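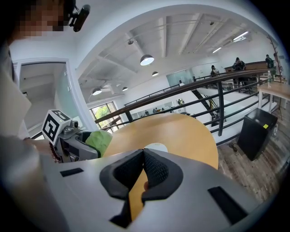 **Faut-il s'inscrire pour visiter les portes ouvertes du club Jovus ?**

L'entrée est libre et gratuite pour les démonstrations. Seul l'atelier pratique demande une inscription, à prendre sur place à l'accueil, et les moins de 13 ans doivent venir avec un adulte.

---

# Une journée chez Jovus, le club de robotique qui plie des torchons

J'y suis allée le 8 juin avec Paul, mon neveu, qui entre en terminale à la rentrée et qui hésite encore entre l'école d'ingénieurs et la boulangerie (il est très sérieux sur les deux). Je lui avais vendu la sortie comme « une petite heure, on jette un œil et on va manger une glace ». On est ressortis à la fermeture, sans glace, et lui avec de la documentation plein le sac.

Pour ceux qui ne connaissent pas : Jovus, c'est le club de robotique monté par des étudiants de l'école Waltano. Ils se retrouvent à l'étage, autour du vide central, et pendant les portes ouvertes tout se passe là-haut : on monte l'escalier, on longe la rambarde et on s'arrête où on veut. J'avais en tête le club de robotique de mon lycée, avec les petits engins à roulettes qui se rentrent dedans en suivant une ligne noire au scotch. Il y en avait aussi, d'ailleurs ! Mais le gros morceau de cette année s'appelle Flumlow, et c'est pour lui que j'écris ce compte rendu, parce que j'en parle à tout le monde depuis et que ça m'évitera de me répéter.

## Flumlow, donc

Le projet tient en une phrase : apprendre à un robot à deux bras à ranger une table. Plier un linge, pousser un petit objet, remettre les choses à leur place. Dit comme ça, Paul a haussé les épaules. Il a moins haussé les épaules dix minutes plus tard.

Parce que le robot, il faut bien lui montrer. Et les étudiants de Jovus lui montrent à la main, avec des pinces qu'on tient soi-même, une de chaque côté. On fait le geste, les pinces enregistrent le mouvement, et on recommence. Encore. Et encore. Un passage complet, du linge en boule jusqu'au linge rangé, ils appellent ça un « épisode », et tout le club parle en épisodes. « T'en es à combien ? » « Il est pourri, celui-là, je le jette. » On se croirait dans une salle de montage.

Ils m'ont donné le total du projet : 3 453 épisodes enregistrés depuis le début de l'année scolaire. J'ai demandé combien étaient bons. Petit silence, puis quelqu'un a répondu qu'ils en avaient écarté 518, pour des raisons diverses : main qui passe devant, geste interrompu, fou rire. J'ai adoré le fou rire. Ils ont une vraie case pour ça dans leur tableau de tri, je l'ai vue de mes yeux, entre « objet tombé » et « autre ».

Le premier objectif, fixé à l'automne, était de 1 000 épisodes, et à l'époque tout le monde trouvait ça délirant. Ensuite ils se sont pris au jeu.

## L'atelier

On pouvait essayer ! Je précise parce que sur le programme c'était écrit en tout petit, en bas de la deuxième page, et j'ai failli passer à côté. Il y a eu un peu d'attente, et puis c'était à nous.

Paul d'abord. On lui explique trois choses : les coudes décollés du corps, pas de geste brusque, et on regarde ce qu'on fait au lieu de regarder les gens. Il prend les pinces, il attaque le tissu avec l'assurance d'un garçon qui n'a jamais plié un drap-housse de sa vie, et là... le coin glisse. Il le reprend, il glisse encore. Les mors serrent bien, mais on ne sent pas l'épaisseur de ce qu'on attrape comme avec les doigts, et un tissu froissé, ça ne présente jamais le bon bord. Au quatrième essai il a réussi un pli très honorable, en diagonale. L'étudiante qui nous encadrait a dit « on garde », et il a rougi jusqu'aux oreilles.

Moi, ensuite. Je me suis trouvée très bonne sur l'objet à déplacer (on approche doucement, on ferme, on soulève, rien de sorcier) et catastrophique sur le linge. J'ai croisé les poignets sans m'en rendre compte, ce qui est apparemment la faute classique du débutant. Ça tire dans les avant-bras au bout d'un moment, je ne m'y attendais pas. Les étudiants se relaient toutes les vingt minutes et je comprends pourquoi.

Ce qui m'a frappée, c'est à quel point on prend conscience de ses gestes. Je plie des torchons depuis quarante ans. Je serais incapable de vous dire par quel coin je commence. Eh bien, après l'atelier, je peux : en haut à droite, et je lisse avec le côté de la main. Sauf qu'avec une pince, on n'a plus de côté de la main, alors il faut inventer autre chose. Certains du club tapotent. D'autres tirent le linge vers eux en s'aidant de la table. Ils en discutent à n'en plus finir, il y a une école du tapotage et une école de la traction, et je crois que ça chauffe un peu en réunion.

## La conversation avec Hanne Frandsen

C'est l'enseignante qui suit le projet. Je l'ai coincée près de la rambarde avec mes questions de dame curieuse et elle a été d'une patience d'ange. Je retranscris de mémoire, donc pardon à elle si je déforme.

Je voulais savoir si la variété comptait, ou s'il valait mieux que tout le monde fasse exactement le même geste. Elle m'a dit qu'ils avaient changé d'avis en cours de route. Au premier trimestre, ils avaient une méthode unique, affichée au mur, avec l'ordre des plis. Le robot se débrouillait bien tant que le linge était posé comme prévu, et perdait les pédales dès qu'on le décalait. Depuis, ils laissent chacun plier un peu à sa façon et ils changent exprès la position de départ. Les résultats sont plus irréguliers sur le papier, mais elle préfère.

Je lui ai demandé aussi ce que les élèves en retirent, à part des courbatures. Elle a parlé du tri. Revoir ses propres épisodes et décider honnêtement si on les garde, c'est paraît-il la partie que les étudiants détestent en septembre et qu'ils défendent bec et ongles à la fin de l'année. Elle note d'ailleurs le carnet de tri autant que le code. Paul a trouvé ça injuste. Moi j'ai trouvé ça très bien.

Et puis j'ai posé la question que tout le monde pose, à savoir si le robot va finir par le faire à la maison. Elle a ri et elle m'a répondu que chez elle, en tout cas, personne ne s'en chargeait pour l'instant.

## Et le robot, il plie ?

Démonstration en milieu d'après-midi, attroupement, enfants devant. Premier passage : les deux bras descendent, attrapent le linge, hésitent, et restent là à le tenir en l'air comme quelqu'un qui a oublié pourquoi il est entré dans la pièce. Redémarrage. Deuxième passage : plié en deux, pas très droit, mais plié ! Applaudissements. Troisième passage : plié en deux, puis le bras de gauche a entrepris de déplier. Une petite fille a crié « mais non ! » et toute la salle était d'accord avec elle.

J'ai bien aimé que les étudiants ne cherchent pas à cacher les ratés. Celui qui commentait au micro expliquait à chaque fois ce qu'il pensait qu'il s'était passé, et il disait « je ne sais pas » quand il ne savait pas. J'ai assisté à des présentations professionnelles bien moins franches.

## Le reste, en vrac

- Les suiveurs de ligne des première année sont au rez-de-chaussée, juste après l'entrée. Allez-y tôt, les batteries tiennent mal et à la fin ils faisaient la course à deux.
- Le stand « soudure » est très bien tenu. J'y ai fabriqué un badge clignotant qui ne clignote pas.
- Les affiches des projets sont en français et en anglais, avec de gros schémas. Celle de Flumlow est la plus claire du lot. Celle sur la localisation, je l'ai lue deux fois et je n'ai rien compris, Paul non plus, bien qu'il prétende le contraire.
- Côté buvette : du café correct, un gâteau au citron excellent, plus de monnaie à partir de seize heures.
- Le parking de Waltano est minuscule. Prenez le bus, l'arrêt est en face.

Petit bémol quand même sur le fléchage. On a tourné un bon moment en bas avant de comprendre qu'il fallait monter, et on n'était pas les seuls, on a fini par former une petite troupe. Et l'acoustique là-haut est rude : avec le vide au milieu, on entend aussi tout ce qui se dit en dessous, et pendant l'atelier je faisais répéter une phrase sur deux.

## Pour les inscriptions au club

Je recopie ce qui est sur le dépliant, plusieurs personnes me l'ont demandé. Jovus prend des nouveaux à la rentrée, et les lycéens peuvent participer au stage d'août, une semaine, sur dossier (une lettre d'une page, pas besoin de savoir programmer). Au stage, on enregistre des épisodes le matin et on entraîne le modèle l'après-midi, avec une petite compétition le dernier jour : chaque équipe choisit sa façon de plier, et on compare les robots sur un linge qu'ils n'ont jamais vu. L'équipe gagnante choisit la tâche suivante du projet. L'an prochain, il est question de chaussettes.

Paul a écrit sa lettre dans le bus du retour, sur ses genoux, au dos du plan de l'école. Je l'ai relue, il y avait deux fautes et un très joli paragraphe sur la pâte feuilletée, qui se plie aussi, après tout. Je lui ai dit de le laisser.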